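Open day at the Somo workshop

Members who signed up for the June visit met at the Somo workshop on the Wandeck site, where Linano builds and tests its small gripping tools. The tour started at 2 in the afternoon and was split into groups of 5 so that everyone could get close to the benches. The first stop was the parts room, where the staff showed us the printed fingers and the metal bushings that go into them.
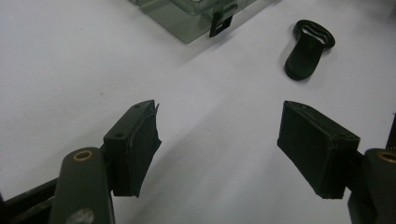
Most of the questions were about wear. Linano told us that pads are checked after every 200 grips and that a set is due for replacement at 400, though many are changed sooner. The rubbery pads get the worst of it. On one tool the left pad had a ragged edge with a thin strip peeling away at the top corner, while the right one was much cleaner, with only light wear at its corners. The fingers are kept and fitted with new pads. Staff said changing a pair takes a few minutes with a hand tool.

After the benches we moved to the Gkikas room for a talk on how the tests are logged. Each grip gets a line in a table with the part number, the opening width and a short note if something slipped. The log for this spring's tests stood at 2592 lines when we were there. A few members asked for a copy of the blank log sheet, and Linano has agreed to send one.

Coffee was served in the hall afterward. Parking at Wandeck is tight, so please share a car if you come next time. A second visit is planned for the fall, and sign-up will open in the next newsletter.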